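Home | Opinion | Labs | Archive

The Kelmendi group says 600 demonstrations, collected with a hand-held gripper in people's bedrooms, taught its arm to fold clothes. I'd like to believe it. 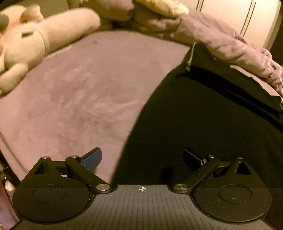

My trouble is with the test. The arm got nine garments, all folded on one bed. A success rate of 70 per cent on that tells me little about my neighbour's laundry. Mimoza Georgiev calls the result "early but general." Early, sure. Show me a dark sock on a dark blanket in a house the model has never seen, and publish the failures too.

Contact Warkness | Copyright Warkness | Back to top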